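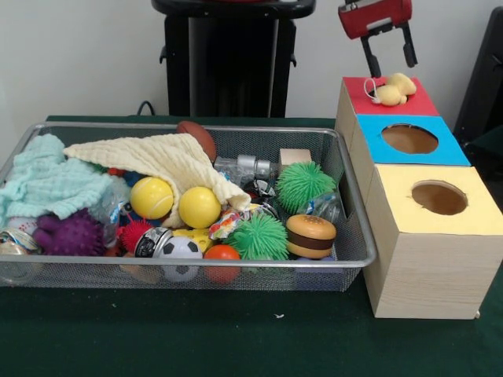

Toys in the wire basket, towels on top.

June 4, 2026

I have become a toy library person and I can't stop talking about it! If you've never used one, it works the same way as borrowing books. You pay a small fee for the year, you pick out some toys, you take them home for a few weeks and then you bring them back and choose again. Ours is on Ocampo Street, up a flight of stairs above the shoe repair place, and I must have walked past that door for years before my sister sent me in.

We joined last September. The membership was 24 dollars and you can have 7 things out at a time (a puzzle is one thing, and so is an entire train set, which I still think is wildly generous). The catalog is a fat ring binder with 241 pages, one toy to a page, and my son likes to sit on the floor and turn through it like it's a novel. He is four. He has opinions about the page order.

What I love most is how it changed the way he plays. At home the same old toys had turned into wallpaper. Now a marble run comes in the door and for two weeks it's all marble run, before breakfast, after bath, all of it. Then it goes back and he's mostly fine about it! There were tears over a garage with a working elevator, I won't lie, but we put our name down and got it again in the spring.

Pacita Sison runs the desk most mornings and she's wonderful at matching kids to toys. I asked for something quiet for a long car trip and she handed me a bag of magnetic shapes I would never have picked - 8 hours of driving and we heard about the magnets for most of them. She also taught me to check the parts card before I leave the building, not after. Learn from me and the missing giraffe.

A few things I'd pass on if you're thinking of joining one. Go on your own the first time, so you can read the rules and look around in peace. Keep the borrowed stuff on its own shelf at home. Wipe things down the night before they go back, and take the batteries out if they're yours. And borrow a big, silly thing at least once, the kind you'd never have room to keep. We had a puppet theater in the hallway for most of March and had to go sideways to get to the bathroom - worth it.

Next up is a wooden kitchen, if I can work out how to get it down those stairs.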